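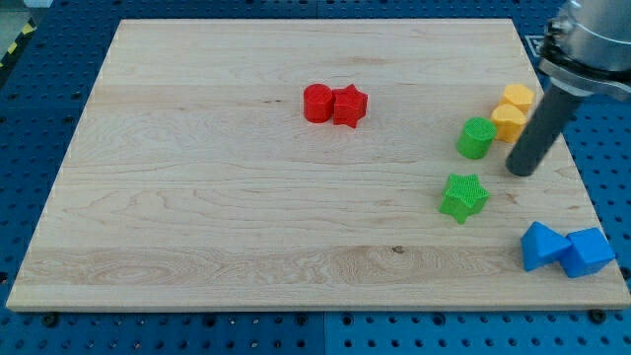 Do Wooden Toys Make Smarter Kids? Don't Bet On It

Every December the same claim comes back around, usually printed on a cardboard sleeve. Plain wood blocks, we are told, build focus, math skills and a calmer child. Plastic does the opposite. The prices have gone up along with the promises, and parents in Hilthorpe have started asking this newsletter whether any of it holds up.

Some of it might. Stacking and sorting are good ways for a small kid to spend an afternoon, and teachers have known that for generations. But the sales pitch goes a lot further than that. The winter catalog from Drosetti offers a starter set at $185 and says it "prepares the growing brain for reading." I wrote to ask what that was based on. The reply, when it came, was a link to a page of customer reviews.

Zoltine did a little better. It sells a similar set and says it surveyed 3000 parents, most of whom noticed "improved attention" after a season of play. Fine, but these were people who had already paid for the toy, filling out a form sent by the company that sold it to them. There was no group of kids without the blocks to compare them to. Ask 3000 people who bought running shoes whether they feel fitter and see what you get.

Jin-sol Ban taught kindergarten here for years and now runs the toy lending shelf at the library. She likes blocks and keeps plenty of them. She doesn't think the material matters much.

"A kid who has an adult on the floor with them will talk more and try more," she told me. "You can do that with yogurt cups."

Sorin Babić disagrees with her, up to a point. He has 2 children, and he says the wooden toys got used long after the plastic ones were given away. I believe him. Lasting longer is a decent reason to buy something, and it's one a parent can check at home. It still says nothing about reading scores.

Then there is the word "natural," which does a lot of work in these catalogs. Paint is paint, whatever is under it. If you are buying for a child who still chews on everything, look for the age label and the safety mark, and check for pieces small enough to swallow. A leaf printed on the box tells you nothing on that subject.

My own advice is cheap. The library shelf lends sets for a month at a time, and the Ketilsson thrift store usually has a bin of mixed blocks near the back — $5 a bag when I stopped in. Try those first. If your child is still building with them when the month is up, spend more if you feel like it.

And if a company would like to send me a study that wasn't written by its own marketing office, I will read every page of it and report back in the spring issue.

— Gun-woo Ryu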